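Prondik shared kitchen, counter log
Entry for March, morning
Entered by: Zübeyde Aydoğan

Purpose of entry: to record the agreed arrangement of the marble-patterned counter, following the review of the Collet layout. Colleagues using the kitchen are asked to read this entry before moving any item.

The electrical items remain together on the left: toaster oven nearest the tiles, two-slot toaster below it, kettle at the front. The folded striped towel is kept on top of the oven when the oven is off, and must be taken away before it is switched on. Canisters and jars stand along the back. The cereal box stays at the far right-hand end.

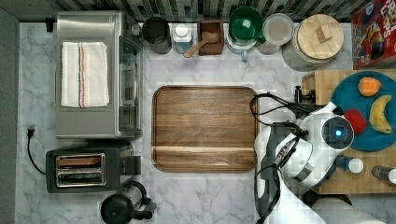

Where should the kettle be filled?
At the sink, with the kettle lifted off and carried over. Water should not be brought to the counter in jugs, as the toaster lead comes down on that side.

The Buto layout, tried earlier in the year, placed the toaster on the right. It was withdrawn after 2 weeks. The lead had to be drawn across the working area and several colleagues objected in writing. I have kept their notes in the folder marked Cluvwood, together with the receipts for the oil used on wooden items.

On the wooden items generally: wipe with a damp cloth, dry at once, stand on edge until the following morning. Oil once a month. The last application was too heavy and the surface of the spare board was still tacky at noon the next day. A thinner coat is to be used in April and the result entered in this log.
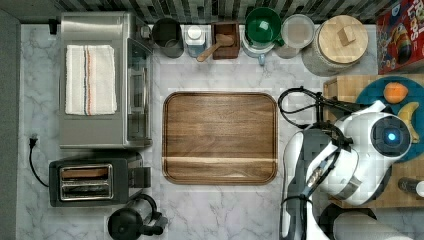 The serving tray is to be oiled on the underside as well, which was overlooked last time. Crumbs collect inside the raised rim and should be brushed out before wiping. The large canister with the wooden lid may be washed by hand, but its lid must not be left to soak.

Outstanding matters:
Labels for the small containers at the back. Wording not yet agreed.
Descaling of the kettle, to be done before the end of the month.
Crumb drawer of the toaster to be emptied. I did not reach this today.
The cloth supply is down to 3. Request sent to stores at 10.40, no reply at the time of writing.

Z.A.

Recent entries
Collet layout: remarks from users
Oiling of boards, second trial
Buto layout withdrawn
Refrigerator shelves, revised order

Prondik Workshop Notebooks. Contact the kitchen desk. Back to top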